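How to Clean and Condition a Leather Sofa

By Manju Kashyap
Home Care > Living Room > Leather

A leather sofa needs a proper cleaning twice a year and a quick wipe in between. The method below is for finished (coated) leather, the kind with a slight shine that most family sofas have. It is not for suede or nubuck.

To find out which kind you have, put a drop of water on the back of the sofa near the floor. If it beads up, the leather is finished. If it soaks in and leaves a dark spot, stop and call a leather shop.

What you need

Vacuum with a soft brush attachment
Plastic bucket
3 clean cotton or microfiber cloths
Mild liquid soap with no bleach or ammonia
Leather conditioner
Low stool
Small fan

I use Lomora conditioner on dark leather and Lesine on tan. Any cream made for finished leather will do. Don't use olive oil or furniture polish. Both leave a film that picks up dust.

Step 1. Clear the sofa

Take off throws, toys, papers and anything else that collects there. Check between the seat cushions and down beside the armrests. If the seat cushions come off, stand them on end against a wall.

Step 2. Vacuum

Go over the backrest first, then the arms, then the seats. Spend extra time on the seams and folds. Grit left in a crease will scratch when you start wiping.

Step 3. Mix the soap and water

Put 2 quarts of lukewarm water in the bucket and add a teaspoon of soap. Stir it with your hand. Set the bucket on the stool so you aren't bending down to the floor every time you wring out the cloth.

Step 4. Test a spot

Wipe a small patch underneath or behind the sofa and let it dry. If color comes off on the cloth, don't go any further with soap.

Step 5. Wipe down

Wring the cloth until it no longer drips. Work from the top down in sections the size of a dinner plate. Puffy back cushions have deep creases, so spread each fold open with your free hand and wipe along it. Change the water when it turns gray.

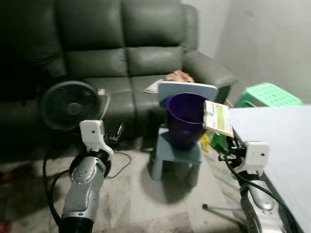 Bucket on a low stool in front of the sofa, desk fan off to the side.

Step 6. Rinse and dry

Go over everything with a second cloth dampened in plain water, then buff with a dry one. Point the fan at the seats on low and leave it until the leather feels dry, including in the seams. Keep the cord out of the walkway. Never use a hair dryer or a space heater.

Step 7. Condition

Put a little conditioner on a clean cloth and rub it in with small circles. Armrests take the most wear and may need a second coat. Wait 4 hours before anyone sits down, then buff off whatever is left on the surface.

Between cleanings, dust weekly with a dry cloth and blot spills right away. Pull the sofa back from radiators before the heat comes on in December.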